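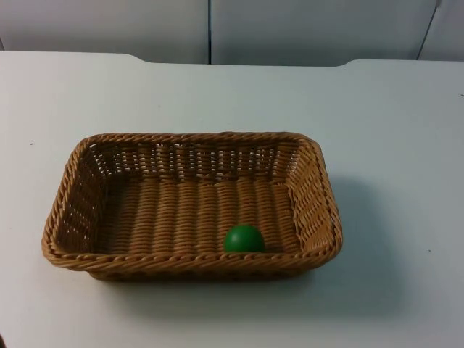
21 Dec 2018

Picking up where the last entry stopped, with the segmenter working fine on the open tabletop and falling over whenever the target was inside something. Good day today! I think the containment module is close to usable, and I want to get all of this down before the break eats it.

The problem, restated for anyone who skipped the last few pages: green ball in the wicker basket, ball near the front wall. From the fixed camera the front rim covers the bottom of the ball, so the mask comes out as a sphere with a bite taken off. The old Semple detector fit a circle to the centroid of whatever pixels it got, which put the center too high, and then Bistance planned a grasp for a ball that was floating. All the downstream code was doing its job on a bad number.

What I changed:

Dropped the centroid. Now fitting the circle only to edge points on the upper arc, throwing out any edge point that borders a basket-labeled pixel along the braid. Radius is fixed from the object table instead of estimated, and that one line did more than everything else I tried this week. With the radius pinned there are only two unknowns left and the fit snaps into place even when a good part of the lower half is gone.

Then depth. I had been averaging depth over the mask and getting mush from the pixels near the rim, where ball and braid blend together. Eroding the mask a few pixels first and taking the median instead of the mean cleared it up. Should have done that in the first place, it's in my own notes from the Demano work.

Ran the replay set through both versions. 248 frames, all with the ball inside the basket in different spots. Old code gave a center within tolerance on 40 of them (ouch). New code: 229! I ran it again because I didn't believe it, same answer, and then I checked that I hadn't pointed the scorer at its own output, which I have done before. It's real.

Of the failures, the ones I've opened so far are nearly all the same thing. The ball is so tight against the front wall that only a sliver of arc shows over the rim, and there isn't enough curve to fit. I don't think image processing fixes that. The planner should be told "I know it's in there, I don't know exactly where" and go look from another angle. Evander McIver wants a confidence value on the pose message for precisely this, and I've come around to his view. We argued about the units for a while. Settled on a plain covariance in meters, no made-up zero-to-one score.

Weave notes. The basket has been a nuisance and I've grown fond of it. The gaps in the back wall let the white table through, and the edge detector loves every single one of those slits. Tried a blur big enough to kill them and it also rounded off the ball's edge, so no. What works is classifying basket first as one closed region (fill the holes, take the outer boundary of the braid) and only then looking for objects inside it. The ridges on the basket floor still show up as long parallel lines, but with the fixed radius nothing about them looks like a ball, so they drop out by themselves.

Shadow: the soft one to the right of the basket was getting picked up as part of the basket in the color step. It dragged the region box out to the right and the collision model with it, so the planner was politely steering around a patch of gray table. Switched that step to hue and saturation and lowered the weight on brightness. Box is tight now. The dark specks on the tabletop were making tiny phantom objects too; minimum area filter, done.

Collision model. I'm replacing the solid box with four sloped walls and a floor, generated from the basket's rim outline plus the flare angle. The planner can now see that there is room inside, which sounds like a small thing until you watch it find a straight-down approach on the first query after days of "no valid path." I may have said something out loud. Planning time went up a bit with the extra geometry, roughly 15 percent, and I can live with that.

Rim clearance is still hand-tuned. The braid is thicker than the wall under it and the model treats them as the same thickness. Fine for a ball in the middle, too optimistic for one near a wall. Need a separate rim primitive.

Config for the new pipeline is in the Fletovix branch, file containment_v2, please don't merge it yet. The launch file still has my path hard-coded in two places.

To do when we're back in January:

- rim primitive, with its own padding
- covariance on the pose message, and make Bistance read it
- second-view behavior for when the arc is too short (Evander has a sketch of the state machine, ask him for it)
- rerun the replay set with the lights dimmed, I only have the bright recordings
- two balls in the basket. The fit assumes one. I have a guess about what it will do and it isn't pretty
- take my path out of the launch file

Replay logs are copied to the shared drive, old and new side by side, same frame numbering in both.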